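The first time I made fresh cheese at home I stood over the pot with a thermometer in one hand and a tea towel over my shoulder, convinced I'd ruined two litres of good milk. Then the curds came together, soft as cloud, and I ate half of them with a spoon before they ever reached the colander. I've been hooked since!

What surprises me is how many people around the country have caught the same bug. Dorothy Staniforth runs evening classes in a church hall in the Huon Valley, 6 people to a bench, and her July sessions fill before she's finished the poster. She teaches a plain farmhouse round first, the sort her grandmother made – milk, rennet, salt and a lot of waiting – and only later lets anyone near a blue.

"You learn it with your fingers," she told me, pressing a curd flat against her palm. "The recipe says 45 minutes. The milk might have other ideas."

She's right about the milk. Winter milk behaves differently from spring milk, and a jersey herd will give you a curd so rich it feels like cheating. Covadonga Prieto, who learned in Asturias and now makes cheese behind her house near Cygnet, keeps a notebook for every batch. She's up to number 104. Some entries are a full page on the colour of the whey; one just says "windy, salty, good".

Her favourite is a little washed round she calls Ortuño, and I could write the whole magazine about it. It has a tang at the front, then something like toasted hazelnut, and then you're reaching for the knife again. She sells it at the gate in 300 gram pieces, mornings only, and it's gone by ten.

If you'd like to try, start with the freshest unhomogenised milk you can find and a recipe with very few steps. Borrow a mould before you buy one. Salt more than feels polite, and turn the cheese every day, even when you're tired and it's cold out in the shed. Mine lives on a rack beside the paint tins – the neighbours have stopped asking.
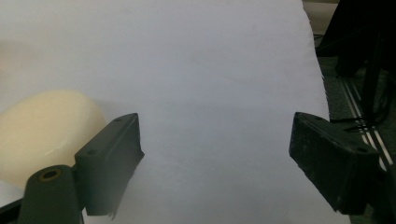
Maya Jaber wrote in to say that goat's milk deserves a mention too, and that her own curds never set properly until she stopped stirring them so much after the rennet went in.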